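Varkby Handling Code – Progress Report to the Arkgate Fund
October 2026

Work on the code of practice is on schedule for the drafting stage and slightly behind on outside review. The grant covers a written code for people who collect demonstrations with hand-held grippers, plus a record sheet to go with it. Since the August report we have finished draft 2 of the code and put it in front of both collection teams.

Most of the period went into the section on soft produce. Tomatoes are the main test item. They vary a lot in size and firmness, and they mark easily, so a careless grip leaves evidence. Each session uses a plate and a cloth-covered table, and the operators follow the draft rules as written. Where a rule can't be followed, they write down the clause number and carry on.
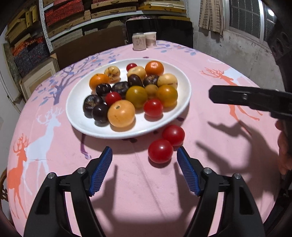

Report No. 7

Clause by clause, the position is as follows. The clauses on pad condition and cleaning between sessions are settled. The clause on approach now says that the fingers must be open before they reach the item, and that the operator should pause before closing. Operators at Keogh asked for a stated length of pause. We have left it out for now, as the recordings don't yet support any one figure.

The clause on two-handed work has been rewritten. Draft 1 treated each gripper on its own, which left a gap when both were over the table. Draft 2 says which hand has priority over the plate and asks the other to hold back until the first is clear. Trallero wanted a fixed minimum distance instead. We talked it through and kept the priority rule, with a note that sites may add a distance of their own.

We have 232 session sheets in hand, against a target of more than 3,000 by the end of the grant. That is low. The sheet took too long to fill in, and teams were skipping it on busy days. A one-page version is now in use and returns have picked up.
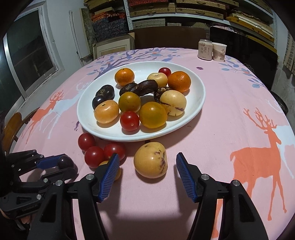 The record sheet still has one weak point, the field for item type. Operators were writing "tomato" for nearly everything, and reviewers could not sort the results afterward. With small dark red cherry tomatoes lying on the cloth beside a large yellow fruit with brownish-purple blotches, one word is no use to anybody. The new field asks for size, color and shape, with the common name left optional. It also asks whether the item started on the plate or on the cloth – a point both teams had raised.

Outside review has not started. The first reader withdrew and we are waiting on a replacement. We don't expect this to move the final date, but it will shorten the time for changes to the wording.

Spending is within budget. The only item over is replacement finger pads, and we have covered it from the travel line. No change to the grant is requested.

Next period:
Clause on dropped items, first wording
Short guide for new operators
Draft 3 to both teams for comment
Outside reader confirmed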